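So Anville airport has announced its new boarding system and I have read the whole press release so you don't have to. A thread.

The claim: passengers board by window, middle, aisle in place of rows, and the plane leaves sooner. Steltine sold them the software. The word "seamless" appears on the first page.

My problem is the trial. It covered 3 flights. All of them in February, when half the country stays at home.

One of those flights had 166 people on it. The other two aren't given a number at all. I did ask.
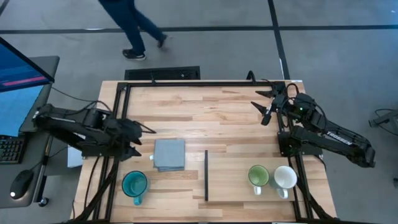 Window-first boarding is an old idea and on paper it works nicely. On paper there are no families. Put a parent in the aisle seat and a four-year-old at the window and tell me who boards first.

The answer in the release is that families will be "handled flexibly". So will people with tight connections, people with gold cards, and people who paid extra to go first. Who is left to board by window?

Then there are the bags. What holds up a plane is someone in 14C trying to turn a suitcase sideways in a full locker. Changing the order of the queue does not make the locker bigger.

Ehsan Esfahani, who worked gates at Plutby for years, put it to me like this: "Charge for the big bag and give the small one away free, and you'll be off on time." Plutby did try that. It lasted one summer. 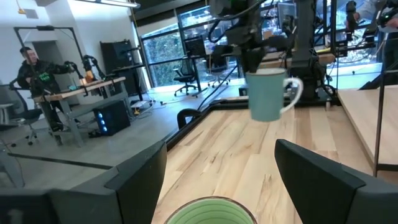 Steltine says the system saved 248 seconds per flight. Is that an average? The best of the lot? Measured from the first boarding pass or from the door opening? The release doesn't say — and four minutes is easily lost waiting for a tug.

It starts on 23/10/2026 on the Safavi route. I'm booked on it, middle seat, one small bag. I'll time it from the first beep to the doors closing and post whatever I get.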